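Wirkero forum > Software > Perception and tracking

Topic: pose jumps when the wrist gets close to the tray

tarn_o
Running Plarninell for visual odometry on handheld gripper clips, fisheye lens, feeding a policy afterwards. Most of a clip is fine. Then the hand goes down for a small object and the pose hops sideways, comes back a moment later. Policy learns the hop. Settings: max features 2000, reprojection threshold left at default. Anyone?

bluntfork
Fingers. Mask the fingers. Every time.

tarn_o
Masked already, polygon over both fingers and the body. Still hops.

kettle_drum
Is the mask static? If the fingers open wider than when you drew it you get features on the pads and the tracker thinks the world has stopped. Draw it at full open, full closed, take the union.

tarn_o
Ok that's one thing, I drew it half closed. Will redo.

mossrate
Don't think it's the mask. 2000 is too many, you're filling up on fabric. Cloth near the lens moves when you touch it and the solver belives it. I run 8 pyramid levels and far fewer points, and weight by depth.

bluntfork
Disagree. Fewer points means you lose track the moment the tray fills the view. Seen it loads.

mossrate
Only if they're all in the middle. Bucket them. Gover has a grid option for this, Plarninell doesn't unless you patch it.

kettle_drum
Gover's grid is broken for fisheye though. Cells at the rim get stretched and it starves them. There's a fix by Szűcs in the tooling branch, not merged last I looked.

tarn_o
Can't switch to Gover this month. Which fabric do you mean, the sheet or everything?

mossrate
Anything that hangs or folds. Post a still, hard to guess.

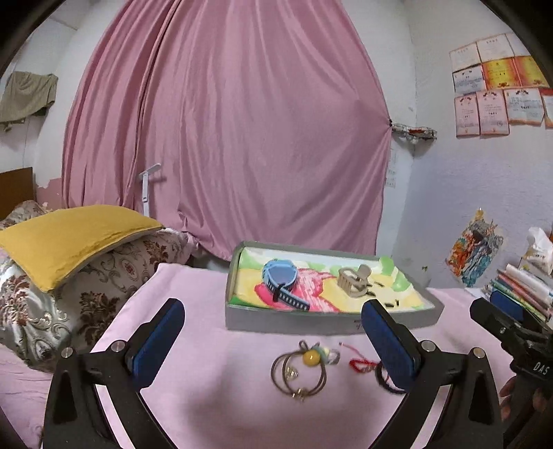
Home room, 28/01/2023
Still from one of the bad clips, mask overlay off. Hop starts at frame 201 and lasts almost 100 frames. Small stuff in the tray and on the sheet in front of it.

mossrate
Right, so the pink sheet is under everything and the big curtain is behind. Long folds, all look alike, easy to match one to its neighbour. That would give you a sideways hop. The certificates on the right wall are what you want — flat, fixed, lots of corners.

bluntfork
Fair, the curtain is bad. But your right finger and the gripper body are on the same side as those certs, so a sloppy mask will eat them. Keep it tight. And there's a hand on the handle bottom right, does your polygon cover that?

tarn_o
It does not. Only the fingers and the black bit.

bluntfork
Well then. Also the raised letters on the side, nice sharp corners, never move relative to the lens. Check they're inside.

kettle_drum
Undistort before matching or after? Curtain edges bow out quite a bit there. If your calibration is off towards the rim the certs won't help much either.

tarn_o
After. Calibration is from last May, same lens but I've refocused it since.

kettle_drum
Recalibrate first. Then mask. Then argue about feature counts.

mossrate
I'd still drop the count, takes two minutes to try.

tarn_o
Doing calibration tonight, union mask with the hand in it, then one run at each count. Will post the trajectorys for both.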